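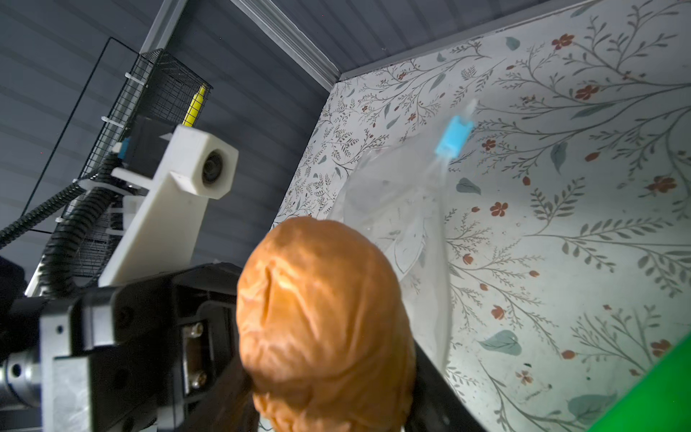 3. 品目の性質と籠内配置

3.1 対象とする作業の範囲

本節では、模造野菜を一つの籠に収める作業について、品目の形状、置く順序、および収めた後の見え方の関係を整理する。前節で述べたとおり、籠詰めは容積の問題として扱われることが多い。すなわち、与えられた品目が容器の内側に収まるか否か、収まる場合に余る空間がどの程度かを問う立場である。しかし、家庭の台所や教材棚で用いられる浅い籠の場合、容積が足りていても、後から一つの品目を取り出そうとしたときに隣の品目が転がる、あるいは小さい品目が大きい品目の陰に入って所在がわからなくなるという不都合が生じる。本研究が対象とするのはこの種の不都合であり、充填率の最大化は目的としない。

作業は、品目を卓上から籠へ移すこと、籠の内側で位置と向きを定めること、手を離した後に品目が静止することの各段階に分けて記録した。このうち最後の段階は、従来の記録様式では独立の項目とされていなかった。ここで独立させたのは、置いた直後の位置と静止後の位置が一致しない品目が少なからず認められたことによる。特に球に近い品目は、籠の底や隣接する品目に触れた後に向きを変えることがあり、配置の記録は静止後の状態に基づいて行う必要がある。以下で単に「配置」というときは、静止後の位置と向きの組を指す。

洗浄、乾燥、および棚への運搬は本節の範囲に含めない。籠を持ち上げたときの品目の移動については、傾きの影響を別に測定する必要があるため、次節で扱う。

3.2 品目の分類

品目の分類にあたっては、植物学上の区分や食材としての用途ではなく、外形と接触のしかたを基準とした。用いた区分は、塊状、長形、葉球状、および不整形である。

塊状の品目には玉ねぎ、かぼちゃ、じゃがいもを含める。いずれも一方向に極端に長くはなく、籠の隅や他の品目のあいだに置くことができる。ただし、塊状であることと転がりやすいことは同じではない。かぼちゃは上下がつぶれた形をとることが多く、底を下にして置けば安定するが、横に倒せば周に沿って動きうる。じゃがいもは左右の対称性が低く、わずかに回転した後に特定の向きで止まる傾向がある。玉ねぎは両者の中間に位置し、上端の突起がどちらを向くかによって隣の品目との隙間が変わる。

長形の品目は人参である。長形の品目では位置よりも向きが重要となる。籠の辺と平行に寄せた場合には占有する幅が小さくなるが、隅の空間が細長く分断され、塊状の品目を受け入れにくくなる。斜めに置いた場合には両側に三角形に近い空間が残り、塊状の品目の一部がそこへ入る。どちらが有利かは、後に置く品目の大きさによって異なる。

葉球状の品目は白菜である。今回の品目群のなかで占有面積が大きく、先に置くか後に置くかによって他の品目の配置が大きく変わる。白菜の長軸を籠の一辺に沿わせると、残りの領域は一つのまとまった区画となる。これに対し、白菜を中央に置くと残りの領域が両側に分かれ、区画ごとの広さが不足しやすい。

不整形の品目とは、表面に深いしわや隆起があり、輪郭だけからは接触点を予測しにくいものをいう。クルミに似た形の品目がこれに当たる。しわの谷が隣の品目の角を受けると位置が定まりやすいが、隆起どうしが接すると小さな力で向きが変わる。また、表面の陰影が強く出るため、見る角度によって別の品目と取り違えられることがある。呼称による記録では混乱が生じたため、本研究では不整形の品目について、色と外形を併記する方式に改めた。

この分類は品目の重さを考慮していない。模造品は本物の野菜と重さの分布が異なるため、重いものを下に置くという一般的な指針をそのまま当てはめることができない。重さを加えた分類は、生鮮品を用いる後続の調査に委ねる。

3.3 籠および作業面の条件

籠の内側は、奥と手前、左と右の組合せによって区画化し、これに中央を加えて位置を記録した。区画の境界は籠の縁を基準として定め、卓の縁は用いていない。籠が卓に対してわずかに回転していても、記録が影響を受けないようにするためである。一つの品目が複数の区画にまたがるときは、最も広く占める区画を主区画とし、そのほかを副区画として併記した。

籠の縁の形状も配置に関係する。縁が内側へ張り出しているものでは、隅に寄せた品目の上面が縁の下に入り、取り出すときに引っ掛かることがある。側面や縁の孔は通気と水切りのために設けられることが多いが、模造野菜の収納においてはむしろ、細い突起が孔に入り込むかどうかが問題となる。予備調査では、孔に突起が入った品目を無理に引き抜こうとして籠全体が動いた事例があったため、突起を縁に向けないことを手順書に明記した。

作業面の高さは70 cmとした。この高さはOkelgateの教材室で用いられている卓に合わせたものである。作業面には布を敷いた。布は籠底のすべりを抑える一方、しわが寄ると籠が傾くため、籠を置く前に平らに整えることとした。柄のある布を用いる場合、品目の輪郭が背景と紛れる可能性がある。ただし本研究の判定は籠の内側に置かれた品目を対象としており、布の柄は籠の外にある品目を探す場合にのみ影響すると考えられる。

卓上に透明な袋がある場合の扱いについては、記録者のあいだで当初は見解が分かれていた。袋は籠詰めの対象ではないが、その上に品目が載ると、品目を置いた位置と袋の位置を別々に記録しなければならない。最終的に、袋は品目数に含めず、卓上物として備考欄に記すことで統一した。籠の中に袋の一部が入っている場合は、その配置を判定から除外する。

3.4 配置の手順

手順はKukby方式とGukport方式の二種類とし、同一の品目群に対して適用した。いずれの名称も、本研究に先立つ予備調査の実施地に由来する。

Kukby方式は、占有面積の大きい品目から順に置く方式である。最初に葉球状の品目を籠の片側に寄せ、次に長形の品目の向きを定め、残った空間に塊状および不整形の品目を置く。この方式の利点は、後に残る空間の形が早い段階で決まることにある。一方、葉球状の品目を置く位置が中央に偏ると、以後の手順で修正することが難しい。修正のために大きい品目を動かすと、それに接している品目がまとめて動く。

Gukport方式は、隅から置く方式である。塊状の品目を籠の隅に配し、それらのあいだに長形の品目を渡した後、最後に葉球状の品目を収める。隅に置いた品目は二つの側面に支えられるため、動きが少ない。問題となるのは最後の段階であり、葉球状の品目が入る幅をあらかじめ空けておかなければ、先に置いた品目の上に重なることになる。重なりが生じると、下の品目は上方から見えにくくなり、取り出しの際には上の品目を先に移す必要がある。

両方式とも、一つの品目を置くたびに静止を確認し、静止した後に次の品目へ移ることとした。静止の前に次の品目を置くと、どちらの品目が移動の原因であったかを判別できない。位置を直す場合も、直す前と後の配置を別々の行に記録した。

試行は方式ごとに40回とした。品目の初期位置は試行ごとに入れ替え、特定の品目が常に籠の近くにある状態を避けた。Quách指標を用いて配置の見分けやすさを評価し、60を下回った配置を再検討の対象とした。この指標は、上方から見たときに各品目の輪郭がどの程度連続して見えるかを点数化したもので、算出式は付録に示す。

3.5 配置例

葉球状の品目を片側に寄せた配置を図2に示す。白菜が籠の右半分を占め、人参は中央に斜めに置かれている。紫がかった赤色の玉ねぎは左奥の隅、茶色がかったじゃがいもは左手前にあり、両者のあいだに小さなかぼちゃと、しわのある淡い橙色のクルミ形の品目が並ぶ。玉ねぎの横の奥寄りにある暗い緑灰色の品目は、この配置例では名称を定めず、色による呼称のまま記録した。

図2 緑色の籠における模造野菜の配置。籠の左にあるのは透明な袋。

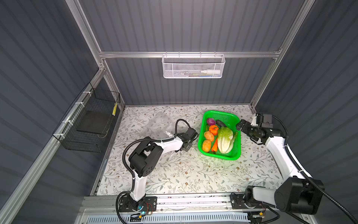
葉球状の品目を籠の片側に寄せると、残りの品目の置き方はどう変わるか。

残りの領域が一つにまとまるため、塊状の品目を辺に沿って並べ、長形の品目を境界付近に置くことができる。中央に置いた場合に比べて、小さい品目が分断された区画に入り込むことが少なくなり、上方から位置を確かめやすい。ただし、長形の品目が葉球状の品目に乗り上げると、この利点は失われる。

図2の配置において特徴的なのは、人参が大きい品目と小さい品目の群とのあいだに位置することである。人参を左の辺と平行に寄せた場合、じゃがいもなどの塊状の品目を同じ辺に沿って並べる余地は小さくなる。斜めの向きは一見すると面積の無駄を生むが、品目の区分ごとに領域を分けるうえでは不利とはいえない。

他方、左側に塊状の品目と不整形の品目が隣り合う点には注意を要する。かぼちゃの橙色とクルミ形の品目の淡い橙色は、照明の条件によっては近い色に見える。色のみを手掛かりとして品目を探す場合には、両者を離して置くか、あいだに色の異なる品目を挟むほうがよい。形を手掛かりとする場合には、この隣接は大きな支障とならない。表面のしわの有無が両者の区別を助けるためである。

3.6 判定上の留意点

Kukby方式で得られた配置のうち、すべての品目の主区画が記録者間で一致した割合は86%であった。不一致の多くは、人参の主区画を中央とするか、先端のある区画とするかの違いによる。長形の品目には面積による判定が適しておらず、長軸の中点がどの区画にあるかを用いるべきである。この修正は次節以降の集計に反映した。

品目の名称についても、判定の一貫性を損なう要因が残った。玉ねぎのように名称と外形の対応が明確な品目では問題が生じなかったが、不整形の品目では、記録者が見た向きによって異なる名称が用いられた。名称を一つに統一すれば集計は容易になるものの、外形についての情報が失われる。そのため、確定した名称がない品目には空欄を認め、色と外形の欄を必須とした。

また、配置の良否は取り出しの目的に依存する。籠から一つの品目を選び出す場合には、各品目の上面が見えていることが重要である。すべてを順に取り出す場合には、見え方よりも、手前の品目を取った後に奥の品目が崩れないことが重視される。Quách指標は前者の条件に対応するものであり、後者については接触数を別に記録する必要がある。二つの条件を一つの点数にまとめる案も検討したが、重み付けの根拠が得られなかったため採用していない。

最後に、籠の大きさと品目群の関係について付記する。上述の方式は、品目が一段に収まる場合を前提としている。二段目を設けると、下段の葉球状の品目が上段の支持面となり、その上に置かれた塊状の品目は側方へ移動しやすくなる。この場合には片側に寄せる利点が小さくなり、むしろ下段の高さをそろえることが優先される。深い籠についての試行はOkelgateでは行っておらず、本節の結果をそのまま当てはめることはできない。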